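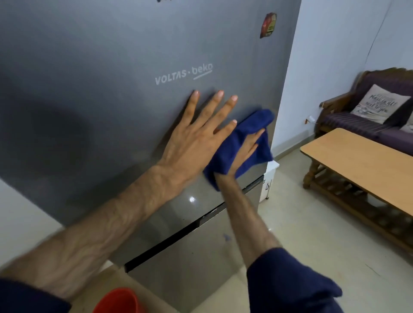
Every pitch for a home robot right now comes down to the same promise: a person does the chore by hand, the robot learns from it. Spent part of July reading the Matonholm write-up on this. I have doubts. Thread.

2/ Their number is 2406 demonstrations of wiping and folding. Sounds like a lot. Read the appendix and it's 18 homes, and the success rate is only reported for 9 of them. Where are the other nine?

3/ Take wiping a fridge door. One hand holds the cloth. The other is pressed flat on the door with the fingers spread. How hard is it pressing? Video won't tell you. The arm has to get that number from somewhere.

4/ The Plomov people say remote control fixes this, because you record the robot's own joints. Fine. Now your operator has no feel for the surface either, and a wipe that takes me 20 seconds takes them minutes. I've tried the Zendcombe rig. I was terrible at it.

5/ And cloth. Everybody shows you the fold. Much less is said about the part before it, when you just hold the thing up and figure out which way it goes.

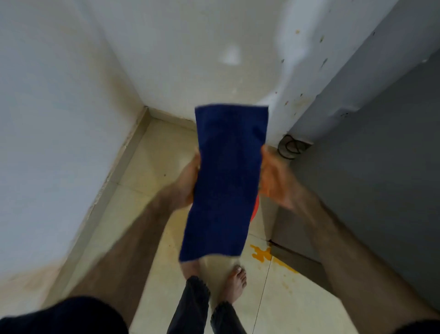

Cloth held up in both hands, spill on the tiles still to deal with.

6/ A person glances at a floor like that and picks a spot to start. Is that choice in the training data as a choice, or just as arm motion? I asked on the Šimek forum and got a link to a demo reel – on a spotless floor.

7/ I do think hand demos beat scripting every move. My problem is with "learned to clean" as a headline. Show me a kitchen it's never been in, one take, normal speed.

8/ If anyone has the results for the missing homes, please send them. I'll post them whichever way they go.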